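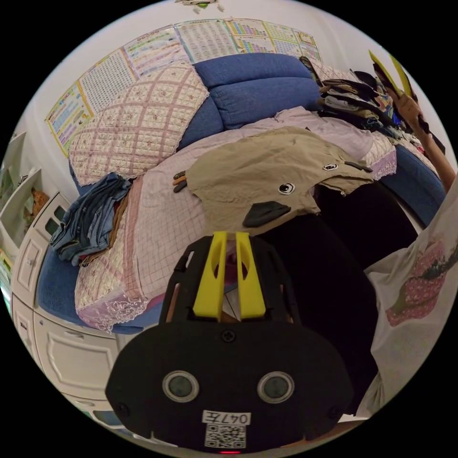 Khaki bird cloth on the bed.

9/1/18

So I went back to Skala to look at the ring again. It's a plain gold band with one small sapphire, and the tag still says $1490. The clerk told me the stone was "investment grade." I asked who does the grading. She said they do.

I don't buy it. My friend Hemant Prajapati sold a ring a lot like this one in January and the best offer he got was $152, from the same kind of store that talks about investments when you're the one paying. He tried two other places, Stokex included, and they wouldn't even name a price.

Ama Asamoah says I'm being cheap and that a ring is for wearing. Fine. Then sell it to me as a thing to wear, and leave out the part about my grandkids.

I also asked if the sapphire had been heated. Most are, and I don't mind that, but I'd like it in writing. The clerk said she'd check with the owner. She has had my number for over 19 days.

Next stop is Bidavard, where they supposedly put the treatment on the receipt. I'll believe it when I read it.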